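Tiliton Help
Home Topics Unsolved Tags Members Log in

Policy closes on empty air next to soft objects, fine on rigid ones

Last updated: January

Posted by Orla Mac Giolla

I have a diffusion policy trained on demonstrations recorded with a hand-held two-finger gripper with a camera mounted on it. There is no arm at recording time. The task is a tabletop tidy: pick up the soft toy, put it to one side, then deal with whatever cloth and packaging is left on the table. I recorded 184 episodes for this task and mixed them with 400 older ones, mostly mugs, boxes and bottles.

On the rigid objects the policy is good enough for me. On the soft ones it goes to more or less the right place, then closes the fingers too early. The gap between fingertip and fur at the moment the close command goes out is small, and it is always on the near side. It never overshoots. Once it has closed on nothing it lifts as if it had the toy and carries on to the place position.

What I have tried so far:

Training for longer. The loss goes down, the behaviour is the same.

Lowering the weight on the 400 older episodes. Slightly better on the toy, worse on everything else.

Cropping the bottom of the image so the network sees less of the fingers. Much worse, so I put it back.

The observation is one RGB image plus the gripper width, with a history of two steps. Actions are relative poses and an absolute width. Poses come from visual-inertial SLAM run offline, and the width comes from tracking the fingers in the image. I haven't changed the default latency values in the config.

Two views from the recordings, the first with the fingertips at the edge of the toy, the second with the fingers apart near the grey cloth:
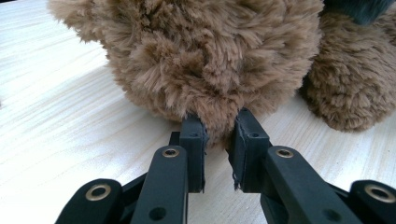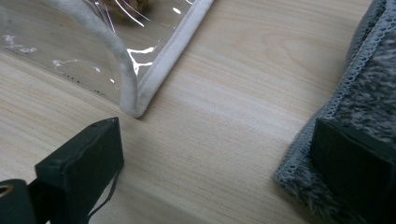 My own suspicion is the image encoder. It was pretrained on ordinary photographs, and I wonder if long fur at close range just looks like texture to it, with no clear edge to aim for. Before I spend a week swapping encoders I would like to know if anyone has seen the same thing and what it was.

Tags: imitation-learning, gripper, latency, deformable

Cristian Mosquera

Check the latency first. You say you haven't touched the defaults, and premature closing that is always on the near side is what a timing offset looks like. If the encoder were confused about where the fur ends I would expect errors on both sides.

There are two delays and people often only measure one. The first is camera to policy: the time between light hitting the sensor and the image arriving with a timestamp. The second is command to motion, and it is usually different for the arm and the gripper. On our setup at Girkell the gripper responded much faster than the arm. Both commands were sent with the same target time, so the fingers shut while the arm was still 13 mm short. On a mug you get away with that, as the fingers are wide open and the handle or wall is already between them. With a toy you are pinching a fold of material and those last few millimetres are the whole grasp.

To measure the arm, send a slow sine wave on one axis, log commanded and reported position, and shift one against the other until they line up. Do the same for the gripper width. For the camera, film a clock on a screen and compare it with the receive time. Ours came to 100 ms for the camera once we had done this properly, and the config had a value copied from somebody else's machine.

Then, in the controller, send each command early by its own delay, so that both take effect at the same moment. Drop any action in the chunk whose target time has already gone by. If you play those late, the arm trails even further behind.

You don't need to retrain to test this. It is all on the deployment side, so you will know in an afternoon.

Efraín Valderrama

Use a bigger model. I had problems with a towel on the small encoder and they went away when I switched to the large one. I also changed the lighting at the same time, so I can't say for certain which it was.

Elvira Ayala

Cristian's answer is the one to start with, but I would look at the labels too, since timing may not be all of it.

Plot gripper width against time for twenty or so of the soft episodes and the same number of rigid ones. With a rigid object the width drops and then goes flat when the fingers meet something solid. With a plush toy there is no flat part. It keeps falling slowly as the stuffing gives way, and different people stop squeezing at different points. If you derive a binary open/close label from the width anywhere in your pipeline, the threshold that suits the mugs can fire well before contact on the toy. I had exactly that on the Suretden data — the label flipped while the hand was still moving forward, and the policy learned it faithfully.

You write that your width is absolute, so you may be safe, but check the preprocessing for smoothing. A centred moving average takes in future samples, and that pulls the start of the close earlier. Ours had a window long enough to matter. We changed it to a short median filter and regenerated the dataset.

The lift after a missed grasp is a separate problem. The policy has probably never seen a failed pick, so it has nothing else to do. Record some episodes where you close short on purpose, open again, move in and finish the grasp. Trim the deliberate miss from the start so it isn't copied, and keep the recovery.

I would leave the encoder alone until both of these are ruled out.

Orla Mac Giolla

Thanks, all. Measured the gripper and arm this morning and the two delays are nowhere near each other, so that is getting fixed first. I also found a centred average in the width script, which I must have written myself. I'll regenerate the dataset overnight and leave the thread open until I've run the toy again.

Back to top Related Report Share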